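Dastance Help » Robots and automation » Learning methods

Policy does well on the first half of a two-handed task and goes to pieces on the second. Is my data wrong or my method?

Asked by slowteapot on Thursday, August 10, 2023
Tags: imitation learning, two hands, action chunking, evaluation

Hello all, and apologies in advance for the length of this, I do tend to go on.

I'm trying to reproduce the lidded bin result from the Kestton report. For anyone who hasn't read it, the robot has two hands with proper fingers and a camera at the head, and it has to open the lid of a small table-top bin, put a bit of crumpled rubbish in, and close the lid again. The authors train a policy from demonstrations only, with no reward and no simulator, and they say the same network handles the whole thing from start to finish without being told which stage it is in.

I have 900 demonstrations, all recorded by teleoperation since March. I'm predicting chunks of actions as the report does, with the head picture and the joint positions as input. The training loss looks lovely, and so does the validation loss. On the robot, opening the lid is very good indeed, and dropping the rubbish is good enough that I've stopped worrying about it. Then comes the closing, and it's a sorry sight. The hands drift up to the bin and hover there, sometimes they start to withdraw, and now and then one of them goes back to where the lid would be if it were shut, as though it wanted to open it all over again.

I've tried a bigger network and I've tried training for longer. Neither made any difference I could see. I also tried taking the joint positions out of the input, which made everything worse, opening included, so back in they went.

What I'd love to know is whether this sounds like a shortage of data or a fault in the method. I'd be very sorry to record another batch only to find the same thing at the end of it. Any thoughts gratefully received, even gloomy ones!

slowteapot

marrowfat_p
Accepted by the poster

What a nicely put problem, and you have my sympathy, I spent most of a spring on something very similar with a drawer. I don't think you need more demonstrations, or at least not more of the same.

My guess is that your policy can't tell "lid open, about to drop" from "lid open, just dropped". Think about what it has to go on. From the head, the bin with its lid up looks nearly the same in both cases, and the only difference is a small patch of something pale down in a dark opening, which after the picture has been shrunk for the network may be a handful of pixels. The joint positions ought to help, but if your operators bring the hands back to much the same place between stages (most people do, it feels tidy), they'll be nearly the same as well. So the network sees one situation with two sensible answers, and depending on how you've built the output it either averages them, giving you the hover, or picks one and occasionally picks wrongly, giving you the hand going back to the lid. Your validation loss won't warn you, as those muddled moments are a tiny share of all the time steps and the rest are easy.

There's a cheap way of finding out before you change anything. Take the trained policy and start it by hand from the middle of the task, with the lid already up and the rubbish already in. Do it 14 times from slightly different hand positions. Then do the same with the bin empty and the rubbish held ready. If the first few predicted chunks look alike in both sets, you've found your trouble. If they look properly different and the closing still fails, then I'm wrong and it's the motion itself that needs work, in which case do look at your contact moments and how fast your operators were going.

If I'm right, I'd try things in this order.

Crop the head picture around the bin and feed the crop in at full size next to the whole view. It's an afternoon's work and it was the biggest single gain for me.

Give the policy a little history. I don't mean a long stack of pictures, as that tends to teach it to copy its own last movement and you'll end up with a robot that never starts. Two pictures, the present one and one from 4 seconds earlier, was plenty in my case.

Only after that, record some short demonstrations that begin at the awkward moment. They're quick to do, and each is worth a good many full ones.
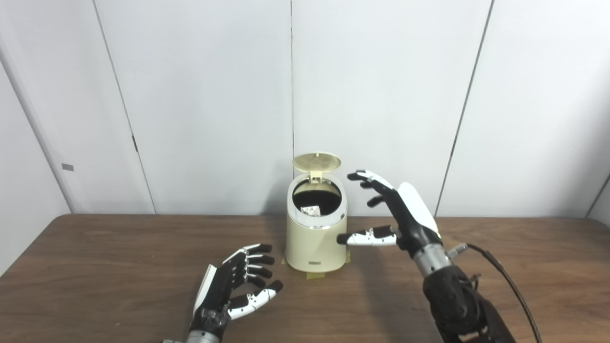
slowteapot wrote back under this to say that the mid-task starts had settled it, the first chunks were all but identical in both sets, and to ask whether the crop should follow the bin or stay put.

If your bin is fixed in place and the head doesn't move, leave the crop where it is and save yourself the bother. If the head moves at all, use the head joint angles to shift it. I wouldn't bring in a detector for this, it's one more thing to go wrong on a bad morning. And do keep some margin round it, so that the lid and the fingertips are both inside when the hands come close.

One more word about the Kestton report, which I think is a good piece of work. Their claim that no stage label is needed is fair as far as it goes, but they use a longer history than you do. It's in the appendix and easily missed. So I'd say your method differs from theirs in the one place where it matters.

fennel_and_rust

Have you tried the Weder code? It has a stage predictor built in. I used it for stacking cups and it was fine. You do have to mark the stages in your demonstrations yourself, so that might be a long week for you.

oldgreycardigan

I agree with nearly all of the long reply, so I'll only add a bit about measuring, where I think people make themselves unhappy for no reason.

Please score the stages separately as well as the whole run. With one success figure at the end, a change that mends the closing and slightly spoils the opening can look like no change at all, and you'll throw away the very thing you needed. We keep a plain sheet with a column for opening, one for dropping and one for closing, and a space for remarks, and the remarks are what I end up reading. "Hovered, then closed" is a very different failure from "pushed the lid sideways", though both go down as a cross if all you keep is ticks.

I'd also shuffle the old and new policies within the same session, with whoever resets the table not knowing which is running. Light changes over the day, the hands warm up, and the person resetting gets kinder to the policy they're fond of. I certainly do.

As for stage labels, the Shaikh write-up compared having them against having a short history, and found the labels helped only when the history was missing. That was on a different robot with simple grippers, so take it gently, but it does fit with what you're seeing. I'd do the crop and the second picture first and leave the labelling for a rainy day.

Do come back and tell us how the closing goes, there are several of us with lids of our own.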